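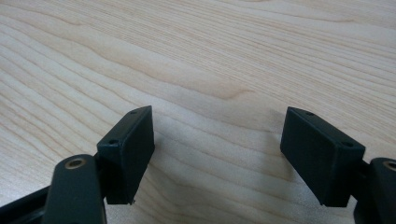

Figure 2. Fingers open over the table, seen from the gripper's camera. Both pads are held just above the wood.

Section 3. Mounting the fingers and setting the opening

By now you should have the handle together and the camera plugged in, and the camera picture should be showing on the laptop. If the picture is still black, go back to Section 2 and sort that out first, please, because everything from here on is done while watching the screen. We tried it the other way in August with the new members and spent a whole afternoon taking fingers off again.

This section takes most people one club meeting. It goes a good deal faster with two people, one to hold the tool and one to turn the screws, and you'll have somebody to talk to while you hunt for the one you dropped.

What you need

The gripper handle from Section 2
Left and right finger arms, with the brass-colored bushings already pressed in
Two finger pads and their screws (the small bag marked 401)
The short hex key from the Hodthorpe kit
A clear stretch of table with good light over it

CAUTION: Unplug the motor lead before you put your hands anywhere near the arms. The motor is small but the linkage multiplies its push, and it will pinch hard enough to spoil your evening.

Mounting the arms and pads

1. Lay the handle on its back with the camera facing up. Sort out left and right now. In this manual, left always means left on the laptop screen, no matter which way you happen to be standing.

2. Slide each arm onto its pivot pin, with the rounded end pointing away from the handle. It should turn freely on the bushing under its own weight. If it feels gritty, wipe the pin with a dry cloth and try again. Don't oil it – the oil collects dust and Wilmer Huanca will be the one who has to clean it.

3. Fit the small bracket to the end of each arm. Leave it finger loose for the moment.

4. Set a pad on each bracket with the long flat face turned inward, so that the two flat faces look at each other across the gap. The narrow face with the two screw holes goes where the camera can see it. If you can't find both holes of a pad on the screen, that pad is on the wrong way around.

5. Start both screws in a pad by hand before you tighten either one. Then go back and forth, a half turn at a time, until they are snug. The pads are printed plastic and the threads strip very easily, so please stop when the key starts to resist you.

NOTE: Run a thumbnail along the edges of each pad before you fit it. Little burrs left from printing can be taken off with fine sandpaper. You don't need to make it beautiful, you only need the inner faces flat and the corners free of anything that would scratch a part.

Setting the opening

6. Tighten the brackets, move your hands away, and plug the motor lead back in. Choose Open in the Milness program and wait for the fingers to stop moving.

7. Hold the tool over the table, pointing down, and lower it until the pads are just above the surface. They should not rest on it. A good way to judge this is to look for the shadow under the pads, which draws in closer as you come down. If you hear a scrape, you have gone too far.

8. Compare your screen with Figure 2. You want bare table between the pads, and you want both pads sitting at much the same height in the picture. Don't fret if one arm shows more than its partner down in the corners. It's the pads that have to match.

9. If one pad sits higher than the other, loosen its bracket, nudge it, and tighten again. It nearly always takes a few tries, and Orlando Ospina (who drew up the brackets for us in the first place) still needs several himself.

10. When you are happy, choose Save Opening and type your team name. Then close and open the fingers a few times and look again, as a screw that wasn't quite snug will usually show itself here.

NOTE: Keep pencils, tape and spare screws out of view while you save. The program takes its picture of the empty table at that moment, and it will be puzzled later on by anything that has since moved. The Villanueva team once saved with an eraser in the corner and chased the problem until supper.

CAUTION: Never carry the tool by its fingers, even with the power off. Pick it up by the handle and set it down on its back.

Leave the camera where it is when you finish. Section 4 covers picking up the Trornurance practice blocks, and it relies on the opening you have just saved.

Section last changed 10/28/18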